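Getting a rental arm through a workshop week: tips from the Haretti kit

Workshop notes, July. Filed under Tools on Trial

Had the Haretti bench arm on the monthly plan for 6 weeks now. Arm, two-finger gripper, wrist camera, a tablet that's slower than it should be. Meenakshi Jaiswal does our sorting and shelving and she's had it more than me, so half of these are hers. No particular order, sorry.

Before it arrives

Clear the bench. All of it. The base plate is bigger than the drawing on the site and the cable comes out the back, so you need a hand's width behind.

Measure your outlet distance too. The cord is short. We used our own heavy extension and the Haretti support desk was ok with it, but ask first.

Take the monthly plan, not the yearly. Monthly is 97, yearly came out at 1182 with the basic fingers. The yearly with the soft finger set is 1775 and for fabric or anything that marks easy I'd want the soft set. Try a month first though. You can switch later and they knock off what you already paid.

Setting up

Level the bench. Shim it with card if you have to. A slight lean and every put-down lands off to one side, and you'll blame the software like I did for two evenings.

Teach positions slow. The tablet lets you drag the arm by hand and save each spot. Save one spot well above the work and one beside it. Coming straight down from a long way off is how we bent a shelf clip.

Name your positions somthing you'll know later. "New 4" means nothing by lunch.

Working in tight spots

Padded bins, lined drawers, corners behind racks. The arm will go in there but give it room at the wrist. The gripper housing is wider than the fingers and that's the bit that catches, never the tips.

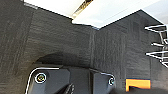

Slow the last stretch down to a crawl. There's a slider for it, second page of the settings, easy to miss. Fast in open space, crawl near anything with a side on it.

Wire racks are a pain. Loose ends snag. Push them back or tape them down before you run anything, and do one empty pass with your finger on the stop button.

Felt and carpet linings shed. Wipe the finger grooves every evening with a dry toothbrush. Not a wet cloth, lint just turns to paste in there.

Check the housing screws when you wipe down. Finger tight isn't tight, use the little key in the lid of the case.

Dark linings fool the camera a bit. A cheap clip lamp off to the side helped us. Straight overhead and the gripper throws a shadow right where your trying to look.

Worth it?

For repeat jobs, yes. Same parts, same bin, all afternoon. For odd jobs you'll spend longer teaching than doing. Meenakshi would keep it, I'd keep it for the busy months and send it back after.

Gemma Farina wrote in to ask about the Orkemetti fingers, do they fit. They do with the adapter ring, but the grip setting needs to come down a good bit. Start low, work up.

More when we've tried the soft set. Pads for the base feet are next on my list, the rubber ones slide on varnish.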